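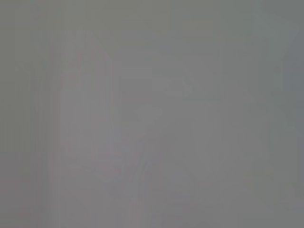 When you teach a robot by demonstration, the recording is the lesson. The policy is trained on what the wrist camera saw and on how the joints moved at each step, and it gets no other account of the task. You will therefore spend part of this unit reading frames before you train on them. Take a grey, hazy one with very low contrast, where the most you can make out is a pale upright shape left of centre and some fine vertical streaks further left. The joint readings stored with such a frame may be perfectly good, but the picture gives the policy almost nothing to tie them to.

## Two ways of demonstrating

**By hand (kinaesthetic teaching).** The motors are set to a compliant mode and you move the arm yourself. It is quick to learn and you can feel contact forces through the arm. Your own hands and sleeves may get into the camera views, and moving two arms at once is awkward for one person.

**By remote control (teleoperation).** You move a leader arm, a hand controller or a 3D mouse and the robot follows. Your body stays out of the way. You lose most of the feel of contact, and there is a short delay between your movement and the robot's. New operators often overshoot on the last few centimetres.

In the lab we use Skera leader arms for teleoperation. Fiona Halliday will show each group how to set the zero position. Do this every session, even if the previous group has just finished.

## What goes in an episode

- wrist camera frames, 30 per second
- joint positions and gripper opening
- the operator's commands, stored separately from the measured positions
- a task label and the operator's initials

Commands and measured positions are not the same thing. Last year two groups trained on the wrong column and got an arm that lagged behind itself.

## Checking frames

Go through each episode at low speed. Mark a frame *unclear* if you cannot name any object in it. Do not guess from the frames on either side.

A single unclear frame can stay in. If there are more than 5 in a row, flag the whole episode and pass it to Bożena Jabłońska, who keeps the list. Do not delete anything yourself.

Edges with no clear line, colour casts and striping should be written down as you see them. Leave the cause blank unless you have tested for it.

## Coursework

The shared set has 362 episodes. Each group takes the block listed on the Rallico page, checks it, then trains once with the flagged episodes and once without. Use 3,000 training steps for both runs and keep the same seed.

Hand in both success rates, your flag list and one page on where the two policies behaved differently. Questions about the training script go to Keir Nisbet.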